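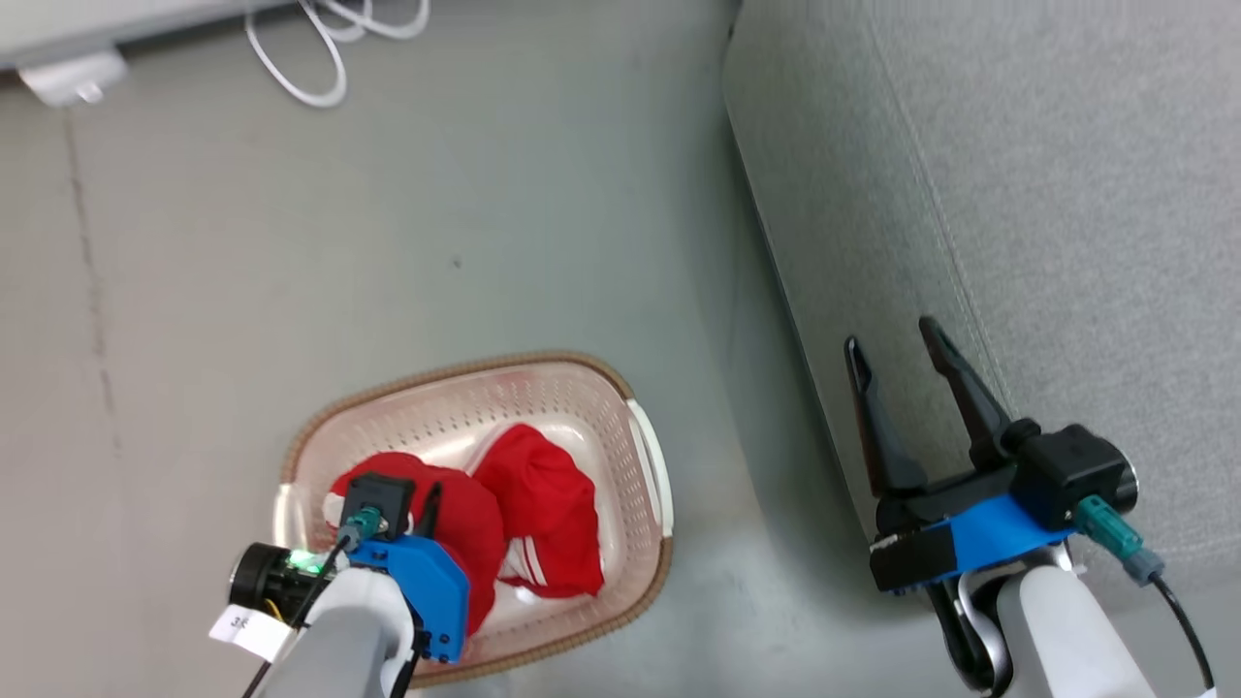
How to Grow Currants and Gooseberries from Hardwood Cuttings

Search this site Search Go

Updated 10/06/2026 by Hermine Widmer

We use cookies to remember your settings and see which pages get read. Accept Manage choices

If you have one healthy currant bush, or a neighbor with one and a friendly disposition, you can have a whole row of them for the price of a little patience. I started with a single blackcurrant at our old place in Fumcombe, a big sprawling thing that came with the garden, and every currant I've grown since has come from that plant or from somebody else's prunings. It's the kind of job that feels as if it ought to be difficult (I put it off for years!) and then you do it in an afternoon and wonder what you were worried about.

A quick note before you get going. Some states still restrict growing currants and gooseberries on account of white pine blister rust, so check with your local extension office before you plant any, especially blackcurrants.

When to take them

Any time the bush has dropped its leaves and is properly asleep. Late fall is the classic time and probably the best, with the soil still holding a bit of warmth. That said, I've taken plenty in February when I was pruning anyway, and they did fine as long as I got to them before the buds began to swell. If you can see green at the tips, you've left it late. Try a few anyway if you like, but don't be heartbroken.

Pick a day when the ground isn't frozen or sopping wet. Your fingers will thank you too.

What you'll need

Sharp pruners, cleaned
A bucket with an inch or two of water in it
A spade
Coarse sand or fine grit
Labels and a pencil (marker fades, pencil doesn't)
A patch of ground you won't need for a year

That last one catches people out. The cuttings want to stay where they are until the following fall, so don't put them where your beans are going. I use a strip along the north side of the shed that gets morning sun and not much else.

Step 1. Choose your wood

Look for straight shoots that grew last summer. They're paler and smoother than the older branches, and on a blackcurrant they usually come up from near the base. You want them as thick as a pencil. Thin, whippy ones dry out, and the fat old gnarled ones are slow to root, if they root at all.

Only cut from a bush that fruits well and looks clean. A cutting is a copy of its parent, faults and all. If you see big, round, swollen buds on a blackcurrant in winter, that can be gall mite, and you don't want to be spreading that down the row. Leave that bush alone entirely.

Step 2. Cut to length

Snip off the soft tip first, down to a firm bud, with a slanting cut just above it. Then make a straight cut just below a bud at the bottom end, so that you finish with a piece as long as your pruners, or a bit longer. Eight to ten inches is right for most. A good long shoot might give you two or even three pieces.

The slanting top and flat bottom aren't for looks. Once you have a bucket full of brown sticks it's remarkably easy to lose track of which way is up, and a stick planted upside down is going to sulk. Meirion Powell, who gave me my redcurrants, ties his in bundles with all the slants together, and I've copied him ever since.

Step 3. Rub off buds, or don't

Blackcurrants like to send up shoots from below the soil, so leave every bud in place.

Redcurrants, white currants and gooseberries are usually grown on a short bare leg, like a tiny tree. For these, rub off the lower buds with your thumb and leave the top four. Gooseberries are thorny, so gloves for that one. I have forgotten the gloves more than once.

Step 4. Make a slit trench

Push the spade straight down to its full depth and rock it back and forth until you have a narrow V in the soil. Trickle sand along the bottom if your ground is heavy. Mine is the sort of clay you could throw pots with, so I'm generous with it, and I think it makes a real difference over a wet winter.

You don't need compost or fertilizer in there. Plain garden soil is fine.

Step 5. Put them in

Stand the cuttings in the slit six inches apart. Blackcurrants go in deep, with just two buds showing. The others can sit with half their length above ground. Push the soil back, then firm it along both sides with your boot. Give each one a gentle tug, and if it slides up, firm it again.

Write your label now. You will not remember which was which by summer. I have a very nice bush by the gate whose name I couldn't tell you.

Step 6. Leave them alone, mostly

After a hard frost, go along the row and press the soil back down wherever it has heaved. In spring the buds will open, and this is where beginners get excited and dig one up to look. Please don't! A cutting can leaf out on what it has stored in the stem and have no roots whatsoever. Water in dry spells, keep the weeds off, and let it get on with things.

Some will fail. In my best year I put in 17 and lost only two, and in a hot, dry summer when I was away a good deal I lost more than half. Always take more than you need. The extras make lovely presents.

Step 7. Move them on

Once the leaves have fallen the next autumn, lift the young plants with a fork and set them in their permanent spots, five feet apart for blackcurrants and a little closer for the rest. Plant blackcurrants a couple of inches deeper than they were growing. Cut them right down to two buds above the soil, which feels brutal, and they come back bushy. Redcurrants and gooseberries only need their main shoots shortened by half.

You may get a handful of fruit the second summer after planting and a proper bowlful the one after that.

If you can't plant right away

Wrap the cuttings in damp newspaper, slip them in a bag and keep them in the fridge for a week or two. You can also root them in a deep pot, five or six to a pot, stood outdoors in a sheltered corner. Pots dry out faster than you'd think, so that way suits people who are home to water.

Next month I'll be writing up how I prune the older bushes, with thanks to Annelies Marti for the loan of her loppers.

Get our monthly garden letter by email. Enter your address Sign up

Contact us | Privacy | © 2026 Plondivthorpe Kitchen Gardens | Back to top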